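2023年7月28日　晴，很热

今天是我搬进新房子的第4天。中文老师说，写日记要写小的事情，不要总是写天气和心情。所以今天我写厨房。

早上我很早就起来了，因为楼下有人装修，声音很大。我喝了一杯咖啡，站着喝的，椅子还在纸箱里面。我从四月开始找房子，看了很多，最后选了这一间。房子在老楼里，楼梯很窄，可是厨房的台面我第一次看就喜欢。它是深灰色的大理石，上面有白色的细纹，斜着走，好像冬天的树枝。我在老家的厨房只有一张木头桌子，切面包和写信都在那张桌子上。

上午我去了Liao，就是路口卖日用品的小店。老板娘说话很快，我请她再说一遍，她就再说一遍，还是一样快。我买了抹布、一把刷子、一瓶Nistix清洁剂，还有2包垃圾袋，一共37块钱。我本来想买一个放餐巾的架子，但是店里只有一种，是粉红色的，我不太喜欢。回来的路上我又后悔，粉红色也许也可以。

中午吃了凉面。吃完以后开始打开纸箱。写着“厨房”的纸箱里面有我的冬天的袜子，写着“冬天”的纸箱里面有锅盖。这是我自己写的字，所以不能怪别人。我找到了奶奶给我的小勺子，用报纸包着，报纸还是老家的报纸。我坐在地上看了一会儿报纸，有一篇讲渔船的，看完腿都麻了。

下午擦厨房。先擦柜子的门，再擦水龙头，最后擦台面。说明上写，大理石不能用醋，也不能用柠檬，我以前不知道。我用温水和软的抹布，擦一遍，再用干的抹布擦一遍。墙是白的，可是上面有几个洞，大的在上面一排，小的在下面一排，灰灰的，边也不整齐。我想以前的人在那里挂过架子，或者挂过柜子。我给房东发了消息，问可不可以补。房东回答“可以的可以的”，但是没有说谁来补，也没有说什么时候。

有一家叫Jamamau的店卖补墙膏，也卖小的铲子。我在网上看了价钱，一套要160块，我觉得有一点贵。Carkia的便宜，可是评论说干了以后颜色发黄。我还没有决定。
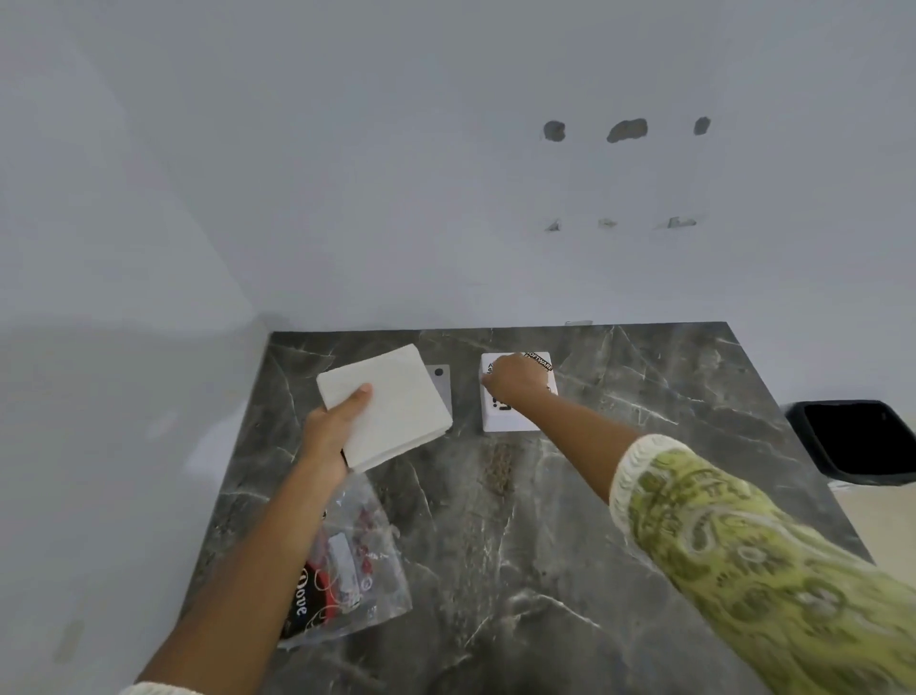

这叠白色的方片如果是餐巾，应该放在哪里比较好？放在离水池和炉子都远的那一头，这样不会湿，也不会沾到油。

我把这个写在这里，是怕自己忘记。上次住的地方，我把餐巾放在水池旁边，每个星期都要扔掉一些，很浪费。

晚上妈妈打电话来，问我吃什么，有没有交到朋友。我说有，楼上的邻居借给我梯子。妈妈问梯子高不高，危险不危险，我们说梯子说了很久。她还要我告诉她台面有多长，她想给我做一块桌布。我说台面不用桌布，她说那就做小一点的。

今天学会的新词：台面、补墙膏、抹布。“抹布”的“抹”读mā，不读mǒ，我在店里读错了，老板娘笑了，然后慢慢地教我。这一次她真的说得很慢。

明天要还梯子，还要去买灯泡，走廊的那个一直闪。

Vibeke Holst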